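Sturen Community Kitchen to Open Its Doors on Maillard Street with Shared Lunches Six Days a Week

Nunach, Friday, October 1, 2021

The Sturen Community Kitchen is delighted to announce that its new lunchroom on Maillard Street will open to the public this month, in the former Skirix shoe store across from the Nunach bus depot. Lunch will be served Monday through Saturday from 11:30 a.m. to 2 p.m., and everyone is welcome, whether they live up the hill, work downtown or just happen to be changing buses!

The kitchen began in the back of a church hall, with a borrowed stove and a soup pot that had to be returned every Sunday night. Last year the team cooked in that hall through a long winter and still managed to send out hot meals to neighbors who could not leave home. The new lunchroom seats 200 and has a real kitchen with a walk-in cooler, wide doors for strollers and wheelchairs, and windows along the whole street side.

"We used to run out of chairs before we ran out of soup," said Bernadette Lacroix, director of the Sturen Community Kitchen. "I stood in the new room last week with the lights on and I couldn't stop grinning. There is space for people to sit down, take their coats off and stay for a second cup of coffee."
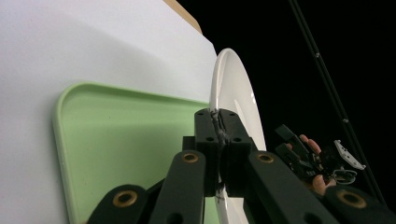
Lunch at Sturen has always been pay-what-you-can, and it will stay that way on Maillard Street. Guests pick up a tray at the counter, choose a soup or a main dish, add bread and fruit, and drop whatever they like into the box by the register. The trays are a pale mint green with rounded corners and a raised rim, so a bowl that slides a little on the walk to the table stays on board. Guests who would like help carrying their lunch only need to ask at the counter.

The menu comes from head cook Alcides Quispe, who spent most of September testing recipes in the new ovens (the neighbors on either side were very willing tasters). Opening week will feature his quinoa and squash soup, baked chicken with lemon, red beans and rice, and a potato cake that regulars from the church hall have been asking about since spring. There will be a meatless main dish every day, and the bread will be baked in-house each morning.

"I want people to come in hungry and leave with a plan to come back on Thursday," Quispe said. "A lunchroom should smell good from the sidewalk, and ours is going to."

Much of the produce will come from growers within an easy drive of town. Murdo Buchanan, whose family farms on the north side of the river, will deliver carrots, leeks and cabbage two mornings a week through the fall, and apples for as long as the crop holds out.
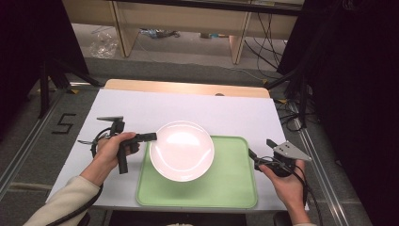 The lunchroom will also be busy once the lunch crowd heads home. Free cooking classes for teens start the second week, taught by Capucine Texier, a pastry baker who learned to cook at her grandmother's elbow and has been itching to teach ever since. The first class covers pie crust, and all supplies are provided. A weekly story hour for children is also planned, with snacks, and local music groups are invited to get in touch about playing on Saturdays.

Opening day begins with music on the sidewalk at 11 a.m., followed by lunch at 11:30. Tours of the kitchen will run through the afternoon. Street parking is free on Maillard Street, and bike racks are beside the main entrance.

The Sturen Community Kitchen is located at 606 Maillard Street, Nunach. Groups of ten or more are asked to call a day ahead so that tables can be pushed together.

Press contact: Roswitha Rothe, Sturen Community Kitchen. Reporters and photographers are warmly invited to opening day, and lunch is on us.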